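Clollholm Community Support > Home Networking > Solved tickets

TICKET: Internet drops in living room only, lights on unit insist everything is fine
Opened by: Gladys Biwott
Status: Closed (by me, under protest)
18 shares | 3 comments

I'm posting my full log because the support agent asked me to "describe the issue in a few words," and I did, and we both regretted it.

SETUP
Clollholm main unit in the hallway cupboard. Clollholm satellite on the living room shelf. Firmware version 4, which I was told is the good one. A Piler printer, a laptop, a phone, a TV that thinks it's a computer. The modem belongs to the cable company and I'm not allowed to have feelings about it.

SYMPTOM
Anything connected in the living room loses the internet at random. Wi-Fi bars stay full. The light on the satellite stays a calm, smug white. Pages don't load, the TV shows its little spinning circle, and the printer announces that it's ready, to no one. Toggling Wi-Fi off and on fixes it for a while. The bedroom and kitchen have never had a problem and won't hear a word against the system.

LOG

Entry. Restarted satellite. Restarted main unit. Restarted modem. Restarted laptop. Made coffee, so technically restarted myself. Connection came back. Wrote "fixed" in my notes and underlined it.

Entry. Not fixed. Longest stretch so far is 32 minutes, and I spent most of it telling my sister on a video call that it was fixed.

Entry. Chat with support. Was asked whether the unit is plugged in. It is. Was asked whether I was contacting them from the affected connection. I was, which I would have explained, but the chat dropped.

Entry. Second chat, from the kitchen. Agent suggested interference and asked for a list of everything near the satellite: microwaves, baby monitors, cordless phones, fish tanks. I have none of these. I felt I was letting him down. He asked about metal shelving. The shelf is pine. He asked if I was sure.

Entry. Changed the channel by hand. Changed it back. Moved the satellite to the top of the shelf, then the bottom of the shelf, then the floor, where I kicked it. Performance was the same in all locations, including while moving.

Entry. Escalated.

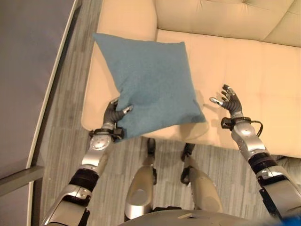
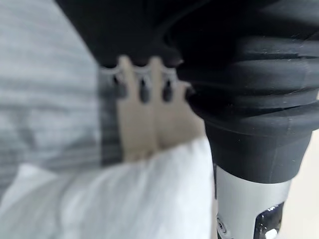
Attachments 1 and 2. Cream sofa and blue cushion in the first, black bellows up close in the second.

Entry. Tier two asked whether the unit is plugged in.

Entry. Factory reset, as instructed. This wipes the network name, the password, the parental controls I set up for a nephew who is now in college, and any remaining goodwill. Spent the evening typing a long password into a TV using arrow keys. Dropped again before the opening credits were over.

Entry. Tried something different: looked at the laptop's network details during a drop, then again when it was working. I should have done this first. The gateway address is different. When things work, the laptop is talking to the Clollholm main unit. When things don't, it has been given an address by something else, in a range I don't use, with a gateway that goes nowhere.

So there are 2 devices in this apartment handing out addresses, and I only remember hiring one of them.

Entry. Unplugged the Piler printer on suspicion. Innocent. Apologized to printer. Unplugged the TV. Innocent, though I left it off a bit longer on principle.

Entry. Looked up the maker from the hardware address of the mystery gateway. It came back as Odis. I don't own anything by Odis. Then I remembered that I used to own something by Odis, before the Clollholm system, and that I'd "put it away."

Entry. Found it. Putting it away had consisted of pushing it down behind the bookcase, still plugged into the power strip, still wired by a very dusty cable to the spare port on the satellite. It has been sitting back there offering addresses to anyone who asked, like a retired mayor. Any device that reconnected in the living room asked both of them, and took whichever answered first. Sometimes the right one won. Often it didn't. The bedroom and kitchen join through the main unit and seem to have gotten its answer first every time.

Entry. Unplugged the Odis. Turned Wi-Fi off and on for everything so it would ask for a fresh address. All on the right gateway.

Entry. No drops overnight. No drops through a movie, a long call, and a large update the TV had apparently been saving up.

RESOLUTION
Old router still connected to the new network with its address server (DHCP) switched on. If you have the same symptom, meaning full bars and no internet in one part of the house, do this before resetting anything:

1. While it's broken, write down the gateway address on the affected device.
2. While it's working, write it down again.
3. If they don't match, go look behind your bookcase.

If you want to keep the old box as a plain switch, turn off DHCP in its settings and give it a fixed address in your own range. I didn't want to keep it. It's in a drawer now with its cord wrapped around it, and I've checked.

Support has asked me to rate my experience. I gave it a 2, and the form asked whether the unit had been plugged in.

COMMENTS (3)

mugo_basement: Same thing here with a Mugo travel router I'd forgotten in a desk. Took me most of November. I'd bought a whole new modem by then.

pinetable: "Apologized to printer" – too generous. Mine has never once been innocent.

Dell_in_the_attic: Step 1 just saved me a factory reset, thanks. Also checked behind the bookcase. No router, but I did find the remote.

RELATED TICKETS
Satellite light is white but should it be
Piler printer vanishes after firmware version 4
How to use an old Odis router as a switch
TV will not accept password with an ampersand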